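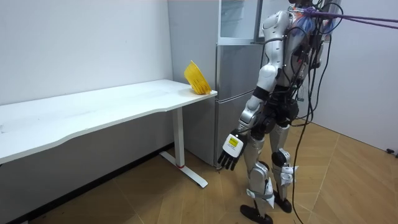 Skonalex Kitchen Set: data card and notes for evaluators

Version 3, April. Maintained by Meinir Bellis and Osian Pugh.

What you get

Skonalex is the paid recording and evaluation service run by Fullholm. You send us a walking humanoid with two arms and a control interface we can talk to; we send back demonstrations, logs and a frank opinion. The Kitchen Set is the portion of those recordings that customers have agreed to share, and it comes free with any trial account. The frank opinion is extra.

The set holds 1609 episodes, of which 900 are marked clean. "Clean" means the task was finished and the operator didn't swear on the audio channel. We have since removed the audio channel, so please take the second half of that on trust.

Tasks

Every episode belongs to one of these families:

basket_move: take a light plastic basket from one surface and put it on another
basket_right: stand a tipped basket the right way up
fridge_open: open the upper or lower door, let go, step back
fridge_close: the same in reverse, and much more popular with the robots
desk_approach: walk to the desk and stop before the desk stops you

The room is small and pale. White walls, white desk, silver-grey fridge, wood-look floor laid at an angle. Customers have told us it looks like a dentist's. It is also a fair test of depth estimation, as a white desk in front of a white wall gives some models a very bad morning. The yellow basket is the one object in the room that most detectors find first time, and you should not read too much into a high score on it.

Layout of the files

episodes/ one folder per episode, numbered, with gaps
video/ fixed room view, one clip per episode
joints/ positions and torques as CSV
notes/ operator remarks in plain text, spelling as found
splits/ train, validation and held-out lists
gethin/ the replay tool, see below

The gaps in the numbering are episodes withdrawn by customers. Please don't write to ask what was in them. Archie Pringle answers that inbox and he has other things to do.

Gethin

Gethin is the replay tool. It lines up video with joint logs and lets you scrub through both. It was written by Ieuan Prydderch over one winter and has the menus you would expect from that. Press R to reload, S to save, and avoid Q, which quits without asking. A confirmation box has been promised since version 1.

If the video and the logs drift apart on long clips, run the resync command before filing a bug. If they still drift, file the bug.

Known problems

Tethers. The robot works on a support line with cables trailing behind, and these are in shot for much of the set. If you train on raw video, your model may come to believe that all humanoids grow a tail. Masks are supplied for the clean episodes only.

Occlusion. With one fixed view, the far arm spends a good deal of its time behind the torso. Joint logs cover both arms throughout, so use those where it matters.

Labels. In 53 episodes, basket_move and basket_right are both ticked. Aled Lloyd went through them and concluded that both are correct.

Terms

Research and internal testing are fine. Reselling the recordings isn't. Sketalex, our older arm-only set, is under separate terms and its labels do not match these, so please don't merge the two and then send us the error messages.

Corrections are welcome through the trial account page. Put the episode number in the subject line.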